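Comparison of Two Grippers and Two Camera Positions for Loading and Unloading a Front-Loading Washing Machine

Student project report, Department of Mechatronics, Barnholm
Project group: Ladan Esfahani, Kamrul Bandara, Viola Gentile
Supervisor: Pejman Sharifi

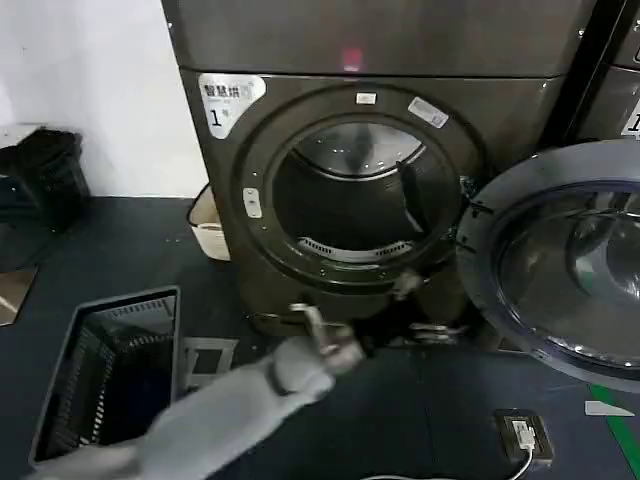
Figure 1. Head camera view of machine 1 with the door open. The arm reaches in from the lower left, its metallic gripper, directed towards the lower front of the washer.

1. Purpose of the project

The group was asked to compare two end effectors on the same arm and to recommend one for the laundry task in next year's course. The first is the Nogueira two-finger gripper, which has metal fingers and a fixed stroke. The second is the Lestside soft gripper, with three moulded silicone fingers driven by air. Both were controlled through the Gondus arm controller already held by the department. A second question, added in April at the request of the supervisor, was whether a head camera alone is enough for the task or whether a wrist camera must be fitted as well.

2. Equipment and test area

All trials were carried out in the shared laundry room, on the machine labelled 1. The washer was chosen for its wide door opening. Its interior presents two difficulties for a gripper. A dark paddle projects from the drum wall, and the perforated steel reflects the room lights strongly enough to disturb the depth image. The door, once open, also takes up much of the space to the right of the opening, so every approach path had to be planned from the front or from the left.

The arm was fitted with a grey fabric sleeve throughout. In the first week the sleeve was left loose at the wrist and caught twice on the door latch. It was afterwards held with a dark band, and the fault did not occur again.

The force limit in the controller was set to 7 newtons for both grippers. The soft gripper could have been run at a higher setting, but the group preferred to keep the two conditions alike.

3. Method

Each trial consisted of picking one item from the basket, placing it in the drum, releasing it and withdrawing the arm past the rim. Unloading was the same sequence in reverse. The test load was made up of hand towels, pillowcases and cotton shirts from the department store cupboard. In total 299 trials were recorded, divided between the two grippers and the two camera arrangements. Trials stopped by the operator for safety were counted as failures. Trials stopped by a network fault were repeated.

The arm was operated by Kamrul Bandara. Viola Gentile kept the trial record, and Ladan Esfahani prepared the camera calibration and the analysis scripts.

4. Results

The two-finger gripper performed better when picking from the basket. Its narrow fingers could reach between folded towels and close on a single layer, while the soft gripper often took two items together. Inside the drum the order was reversed. The metal fingers touched the paddle or the drum wall in 27 trials, and in most of these the force limit stopped the arm before the item had been released. The soft gripper bent against the wall and continued.

Thin fabrics gave poor results with both devices. Pillowcases lying flat against the drum could not be lifted reliably by either gripper, and a different picking motion will probably be needed.

With the head camera alone, the forearm hid the fingers for the last part of the approach. The operator then had to rely on the planned path. Low reaches were the most affected, especially near the bottom of the door opening. Fitting the wrist camera removed this difficulty but added a cable, and the delay in the controller rose by up to 900 milliseconds when both streams were recorded at full resolution. Reducing the wrist stream to half resolution brought the delay back to an acceptable level.

5. Limits of the work

Only one washer was used, and a machine with a smaller opening might favour the two-finger gripper. The load was always dry. One operator carried out all trials and became more skilled as the work went on; the order of the conditions was changed each session to reduce this effect, but it cannot be ruled out.

6. Recommendation

The group recommends the Lestside gripper for work inside the drum and the wrist camera at half resolution for all conditions. If only one gripper can be kept, it should be the Lestside, with the basket tipped forward to make single items easier to take.

The group thanks Rostam Shirazi for the loan of the air supply and for repairs to the wrist mount. Trial records and calibration files are held by the supervisor.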